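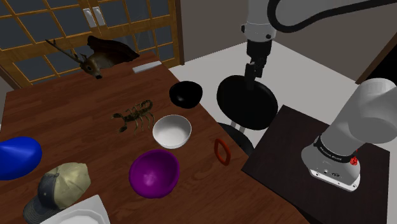 Stembridge opens Kirkex service line for single-arm tabletop cells

FOR IMMEDIATE RELEASE 2/9/20

Stembridge today opened bookings for Kirkex, a fixed-price service for small one-arm cells. On-site setup, scheduled upkeep, repair. One technician, one visit, written record left with the customer.

First cell on the books is Romeo, the pick-and-place arm run by Abou Zeid for sorting mixed household goods. Romeo has been under Kirkex care since a trial start in December, and the service schedule released today comes straight out of that work. The cell is modelled in simulation too, and every change to the mount or the cable gets tried there before a wrench comes out.

"Most of what we get called for is small stuff," said Kwan-ho Su, service lead at Stembridge. "A flange bolt that has backed off. A cable that was tied too short so it tugs on the wrist every time the arm turns over. The arm gets blamed and it's the cable."

What a Kirkex visit covers:

Base and stand. Flange bolts checked with a torque wrench, in a cross pattern, then checked again after a warm-up run. Stand checked for rock at all corners. If it rocks it gets shimmed before anything else is touched, no point calibrating on a stand that moves.

Cable. Full travel on every joint at slow speed, technician watching the loop at the wrist. Enough slack to clear the gripper, not so much that it drags over the work. Ties replaced, never re-used.

Gripper. Fingers off, cleaned, checked for wear and put back to the same marks. Open and close run 60 times with nothing in the fingers, then again on test pieces supplied by the customer. Bowls and other rimmed things are the usual trouble, thin rims especially.

Calibration. Table height touched off at 4 points, work area re-taught if any of them is out. Customer gets the numbers before and after.

Simulation file. Updated to match the real cell the same day. This one gets skipped alot in the trade and then the model and the machine drift apart.

Full service is due every 2000 running hours. Customers keep up a short weekly check themselves, wipe down, look at the cable, listen for new noises, and the sheet for that is included at no charge.

The Romeo trial turned up one repair. The arm was placing plates short of target, worse as the shift went on. Su traced it to the base mounting, not the joints. Bolts were replaced, stand was shimmed, table heights re-taught. Down for 2 hours all up. The fix is now written into the setup sheet for every new cell.

"We'd been changing offsets every morning to get by," a spokesperson for Abou Zeid said. "Haven't touched them since the visit."

Repairs outside the schedule are quoted seperately. Gripper fingers, ties and mounting hardware are carried on the van. Joint and controller faults go back to the workshop, and a loan arm can be booked where one is available.

Bookings open now. Existing Stembridge customers keep their current rate until their next service is due, then move over to Kirkex pricing.

Media and booking enquiries: Kwan-ho Su, service desk, Stembridge. Copies of the weekly check sheet on request.

ENDS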